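Drasero Boot Tray, Large

Home / Entryway / Trays and Mats

In stock. Ships flat, because it is flat.

A boot tray is a shallow thing with a lip that sits by the door and collects what you would otherwise be mopping. We have sold them for years and can report that the category does not attract poets. Still, there are good ones and bad ones, and the bad ones tend to reveal themselves in the first thaw, when the corner curls up and a season's worth of road salt makes a run for the baseboards.

The Drasero Large is a good one. It is molded in one piece, so there are no seams to split. The lip goes all the way around at the same height, including the corners, where cheaper trays seem to lose interest. The underside has a grid of low ribs that keep it from skating across hardwood when somebody kicks off a boot from farther away than they should.

Size and capacity

The Large is 38 inches long and 16 inches deep. We rate it at four pairs of adult boots, or six pairs of shoes if the people in your house line them up. The people in your house do not line them up, so call it five. Children's shoes take up less room individually but travel in greater numbers, and one of each pair will be upside down.

If you have a narrow hallway, measure how far your door swings before you order. The most common reason we get this tray back is a door that opens two inches farther than its owner remembered. The Small is 12 inches deep and clears almost anything.

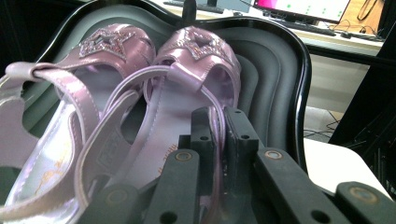
Can I leave the tray outside on the porch over the winter?
It will survive out there, though the plastic gets stiff in a hard freeze and you shouldn't stand on the lip until it warms up. Bring it in before you try to knock the ice out.

Cleaning

Carry it to the tub or the yard, tip it, rinse it. Dish soap deals with most things. For the white salt crust that forms by February, use equal parts vinegar and warm water, leave it for ten minutes, then wipe. Please don't use a wire brush. It works very well on the salt and equally well on the tray.

The tray is top-rack dishwasher safe in the sense that the material can take it. We have yet to meet the dishwasher it fits in.

Inserts

Two inserts are sold separately, and both lift out for rinsing.

Brulano Pebble Insert — a loose layer of smooth stones that lets shoes dry from underneath. Looks like a spa. Sounds like a driveway. Cats have opinions about it.

Bratum Grid Insert — a raised plastic grid in two halves that snap together in the middle. Less handsome, a lot lighter, and the one most of our staff have at home.

What customers say

"Bought the Large for the mudroom and a second one for under the dog's water bowl. The second one gets more use." Verified buyer

"Exactly as described. I don't know what else I expected to write about a tray." Verified buyer

"Lip could be higher. We had a very wet June and five kids on the soccer team came back to our house at once. It held, mostly." Theophilus Akolgo

We did look into a higher lip after that last one. It kept the water in and also tripped everyone who tested it, so the lip stays where it is.

Specifications

Length: 38 in
Depth: 16 in
Construction: one-piece molded
Finish: matte inside, ribbed underneath
Indoor or outdoor use: both
Inserts: not included

Shipping and returns

Orders go out within two business days. You have 60 days to send a tray back, and we ask only that you rinse it first. We have had more than 12 returned with the gravel still inside, and one with a sock. If the sock is yours, write to the service desk and describe it.

Trays are not shipped to PO boxes, for reasons that become clear when you hold one up next to a PO box.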